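Saltow Handheld Gripper Pair
Two-handed demonstration capture for manipulation research

The Saltow pair is supplied to laboratories that train robot policies from human demonstrations. An operator holds one gripper in each hand and carries out a task at natural speed, with no robot in the room. Marker cubes mounted on the grippers allow the position of each hand to be recovered for every moment of a recording.

Most published work with handheld devices concerns small objects on a tabletop. The Kamel study, led by Ankit Malhotra, examined whether the same method extends to furniture: moving stools, chairs and side tables that must be held from both sides and set down square to another piece. 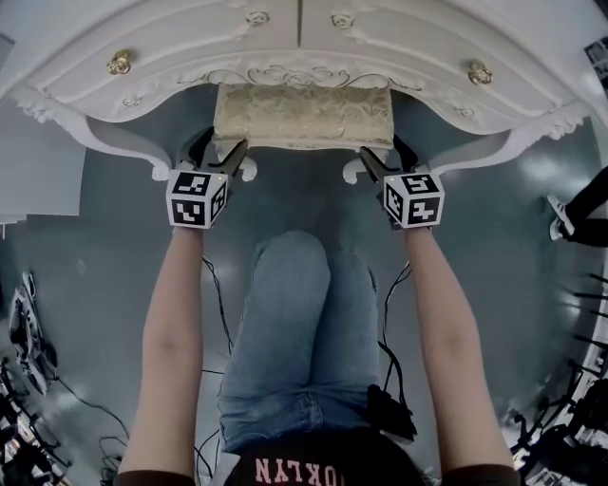
Operators in the study recorded 1,355 demonstrations across 17 pieces of furniture. Policies trained on both hands together placed a stool within 13 millimeters of its target on average. Policies trained on each hand separately averaged 28 millimeters, and most of the added error was rotation introduced during the final push.

Florencio Rivas, who directed the evaluation, attributes the difference to timing between the hands. Laboratories repeating the work are advised to synchronize both recordings before segmentation and to discard trials in which either cube is hidden during contact.

Supplied with each pair:
Left and right grippers
Two marker cubes
Calibration board
Clillby alignment software, single-laboratory license

Replacement jaws and cubes are ordered separately through Primport. Quotations for academic institutions are available on request.

Page last revised Wednesday, October 2, 2024.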